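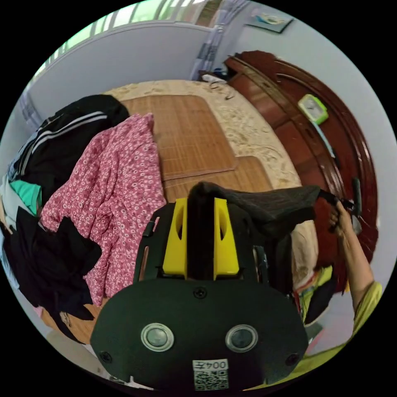 Bedroom, upper floor: the bed with its woven bamboo mats, and a gray cloth drawn toward the headboard.

Ernberg House Residence – Rooms in Daily Use
By Deepika Pisharody, Household Programs
March

The Ernberg House Residence presents this gallery as part of its yearly record of resident rooms. The residence maintains 50 furnished bedrooms on two floors. Each is set up by the household office before a resident arrives and is arranged afterward according to the resident's own habits. The gallery is intended for families, prospective residents and staff of our partner house at Trorent.

Notes on the room

Bedding. A cream bedspread with a faint floral pattern lies beneath two tan mats, which overlap near the middle of the bed. Woven mats are permitted in all rooms and may be requested from the linen store on the ground floor.

Headboard. Dark reddish-brown wood, with recessed panels and a curved top rail. A small alarm clock with a lime-green frame stands on the ledge.

Clothing. Garments set down on the bed include a black jacket with white stripes and a pink piece with a white floral print. Sorting takes place on the bed before items are hung or folded – residents may ask for up to 10 additional hangers per room.

The complete room record holds more than 300 entries and may be consulted at the household office during opening hours.

Contact: Household Office, Ernberg House Residence | © Ernberg House Residence. All rights reserved. | Back to top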